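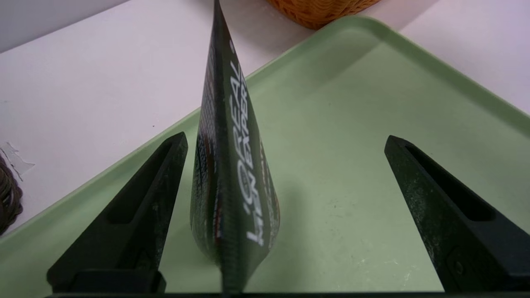

Grey roots, choir practice and a very good bus

I have decided to let my hair go grey, and I'm so pleased about it that I've told everyone at choir. Twice! I started colouring it when I was 40 and kept at it right up to March, when I found I was planning a holiday around my roots and thought, well, that's enough of that.

The first few weeks were a bit stripy. Myrtle Montoya, who sings next to me in the altos, said I looked like a distinguished badger – I've had worse from hairdressers. She lent me two silk scarves and I've worn the blue one nearly every day since (sorry Myrtle, you may not get it back).

What I didn't expect was how much I'd enjoy having Wednesday nights to myself. No old towel, no timer, no dabbing at the bathroom grout. I've gone back to choir properly and we're learning a folk song called Trarnivik, with the most gorgeous low part that goes along underneath everyone else like a hum in the floorboards. I sing it doing the dishes. I sing it on the 122 bus, quietly, although a lady near the back did ask me what it was!

Meanwhile the colour has grown out past my ears. It's more silver than I thought it would be, with a darker patch at the back that I can only see with two mirrors. I'm having the ends trimmed at Kasprzak before the concert, and I'm wearing the red earrings.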